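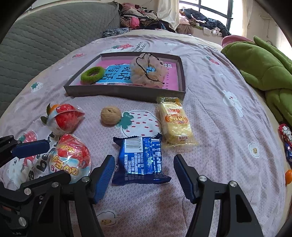 *Blaue Packung mit der bedruckten Rückseite nach oben, gelber Snack in klarer Folie, eine Walnuss. Wir sind beim Sortieren.*

# Knabberzeug auf Rosa

Willkommen auf der kleinsten Galerieseite unserer Tauschrunde! Wer schon länger mitliest, kennt das ja: Im Juni ging es um Teedosen, davor um die vielen, vielen Bonbonpapiere, und jetzt sind endlich die Snacks an der Reihe, auf die ich mich, wenn ich ehrlich bin, am meisten gefreut habe. Ich schreibe zu den Sachen immer gern ein bisschen mehr auf, als unbedingt nötig wäre, also holt euch ruhig einen Tee dazu (die Dosen habt ihr ja gesehen).

Unsere Runde heißt Filel, wir sind 8 Leute in 5 Städten, und getauscht wird alles, was in eine Schuhschachtel passt und ohne Kühlung auskommt. Jeder packt für jeden etwas ein, das er selbst gern isst oder wenigstens gern einmal ausgepackt hätte. Ich sortiere die Sachen dann, schreibe Zettelchen und verteile weiter. Mein Esstisch ist dafür viel zu klein, und außerdem sieht man auf dem hellen Laken jede Krume und jede Farbe so schön.

## Das Blaue

Mein Liebling, schon wegen der Farbe. Das Blau glänzt wie frisch lackiert, und die Enden sind dunkler, fast marineblau, und geriffelt, wie es sich für so ein Tütchen gehört. Auf der Rückseite steht neben dem Strichcode lauter kleine chinesische Schrift, weiß auf blau, und ich habe mich mit der Lupe davorgesetzt und trotzdem kaum ein Zeichen erkannt. Mein Chinesischkurs an der Volkshochschule ist einfach zu lange her, und wir sind damals über Begrüßungen und das Bestellen von Nudelsuppe nicht weit hinausgekommen.

Gangadharan Suvarna hat mir am Telefon geraten, solche Rückseiten bei gutem Tageslicht zu lesen und die Folie dabei mit zwei Fingern glatt zu ziehen, weil die Knicke sonst spiegeln. Das mache ich seither auch bei Kaffeetüten und Puddingpulver so. Er schreibt sich von jeder Packung die Zutaten ab, in ein kariertes Heft, und ist inzwischen im zweiten Band angekommen. Wer bei uns eine Allergie hat, fragt zuerst bei ihm nach – und bekommt dann meistens noch eine halbe Stunde Warenkunde dazu.

## Das Gelbe

Länglich, gelb, in durchsichtiger Folie, mit einem Schriftzug in Orange und Gelb quer über der Mitte und roten Zeichen darüber. Ich mag es sehr, wenn man bei einer Verpackung den Inhalt gleich sieht! Bei den ganz zugeklebten Sachen rate ich immer herum und liege fast immer daneben, wie damals bei den vermeintlichen Pfefferminztalern, die sich als gepresste Brühe entpuppten. (Ich hatte mir gleich zwei in den Mund gesteckt. Die Familie erzählt es heute noch.)

Für das Etikett im Verzeichnis habe ich »Gelb, klar verpackt« geschrieben, und dabei bleibt es, bis jemand in der Runde mir den Namen übersetzt. Zuschriften dazu sind herzlich willkommen, gern auch mit Aussprachehilfe.

## Die Walnuss

Ja, Walnüsse gehören bei uns dazu, und zwar in der Schale. Ich habe als Kind bei meiner Großtante in der Pfalz unter dem Nussbaum gesessen und mir die Finger braun gefärbt, dass es bis in den Advent hinein hielt, und seitdem geht für mich kein November ohne Nüsse vorbei. Schön rund und hellbraun ist sie, mit Rillen, und oben hat sie eine kleine dunkle Mulde. Solche lege ich immer zur Seite und schaue sie mir in Ruhe genauer an, ehe sie in ein Päckchen kommen.

Zum Knacken nehme ich übrigens die alte Zange von Flokano, die ich auf dem Flohmarkt für 2 Euro mitgenommen habe. Sie klemmt ein wenig, und man muss sie mit dem Daumen aufdrücken, aber die Hälften bleiben damit oft heil, und heile Hälften sind auf dem Kuchen nun einmal hübscher. Die zerbröselten kommen ins Müsli oder gleich in den Mund.

## Das Laken

Danach werde ich jedes Mal gefragt, deshalb bekommt es einen eigenen Absatz. Es ist ein zartes Rosa mit einem Stich ins Lavendelfarbene, mit feinem Gittermuster und hier und da verstreuten Comicmotiven. Bügeln tue ich es nicht, und ich habe auch nicht vor, damit anzufangen. Es war ein Geschenk und sollte eigentlich ins Gästezimmer, aber die Gäste sind in diesem Jahr ja ausgeblieben, und so habe ich die Farbe eben selbst vor der Nase. Glänzende Folien machen sich darauf ganz wunderbar, finde ich, besonders die blauen.

## Wie es weitergeht

Sortiert wird nach einer Ordnung, die sich bei uns über die Zeit so ergeben hat:

- Einzeln Verpacktes kommt zuerst aufs Tablett und dann in die flachen Altix-Schachteln.
- Nüsse wandern in Papiertüten, oben zweimal umgeschlagen.
- Alles mit Schokolade wartet in der Speisekammer, bis es draußen richtig kalt ist.
- Zerdrückte Päckchen bleiben bei mir. Irgendeinen Lohn muss die Arbeit ja haben!

Die Zettelchen schreibe ich mit einem Prata-Fineliner, der auf der glatten Folie leider schmiert und auf Papier ganz herrlich läuft. Also klebe ich lieber ein Stückchen Papier auf, mit Nummer und Kürzel des Absenders, und hefte die Liste dazu innen an den Deckel. Bei mehr als 100 Gramm Nüssen pro Päckchen bitte vorher kurz Bescheid geben, dann suche ich eine stabilere Schachtel heraus. Ich habe im Keller einen ganzen Turm davon, sehr zum Kummer meines Mannes, der dort eigentlich an seine Fahrräder möchte.

Wer beim nächsten Mal mitmachen mag, schreibt mir einfach eine Zeile mit Adresse, Vorlieben und allem, was er nicht verträgt oder partout nicht ausstehen kann (Lakritz ist schon viermal genannt worden, ich nehme es gern). Bitte nichts Zerbrechliches einpacken und nichts, was stark duftet – die Currymischung vom Frühjahr riecht man in meinem Flurschrank bis heute, und der Wintermantel hat auch etwas davon abbekommen.

Lieben Dank an alle, die eingepackt, zugeklebt und zur Post getragen haben. Die Päckchen gehen der Reihe nach raus, sobald ich neues Klebeband habe.

*Eingestellt am 2020-11-05*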